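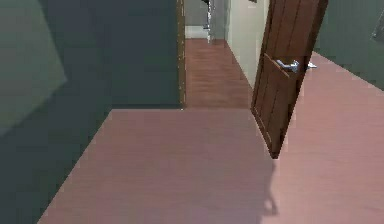
Would a household robot cope with an ordinary door? Several visitors to the Tastholm open day in October asked this, and one remarked that a lever handle must be easier than a round knob. The demonstrators agreed. Cukorden therefore recommends the following before a trial at home:

- Open inside doors fully and **secure them with a stop**.
- Lift loose boards and mats from the route.
- Push office chairs under the desk — wheeled bases spread wider than the seat.

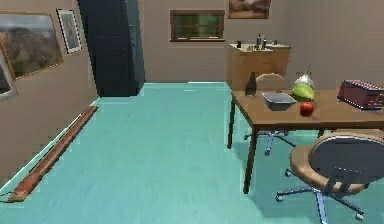
Food should be kept apart from appliances on any surface the robot will clear. Glass bottles belong at the back, with 20 cm left free along the front edge. Visitors may request the Kütt checklist at the desk until 4 p.m.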